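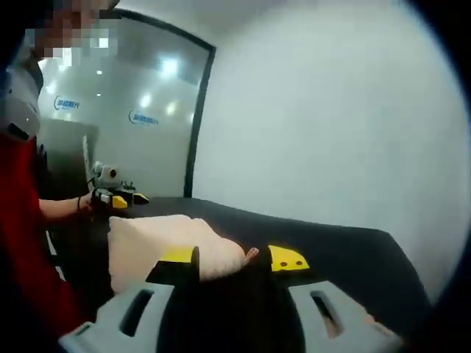

Cirdale, 8/1/19

Progress report to the Prindirska fund: linen and soft goods sorting, second period
Prepared by Nadine Sayegh

Work in this period covered the sorting and folding of donated household textiles. The sorting table now has a black cover. Pale items such as the pink piece on it at present are easier to check for stains and loose threads against a dark surface.

Intake stands at 64 bags, of which 50 have been opened and sorted. The remainder are held in the dry store and will be opened in the next period. Over 5 per cent of the items sorted so far were unfit for reuse and went to rag.

Folding follows the method set out by Halfdan Nørgaard in the first report. Towels are folded in thirds lengthways, then in half. Cushions and padded items are not folded; they are brushed, checked at the seams and bagged singly. Loops and tags are left on unless torn. Care labels that can no longer be read are recorded as unknown and the item is washed at the lowest setting.

Two matters are outstanding. The shelving order placed with Cavosine has not been delivered, and folded stock is being kept in crates until it arrives. The second dryer needs a new door seal; Rhonda Poirier has asked for a price.

Spending is within the agreed budget. No change to the staffing plan is requested. Rima Sabbagh will take over the stock record from October, and the next report will include her first full count.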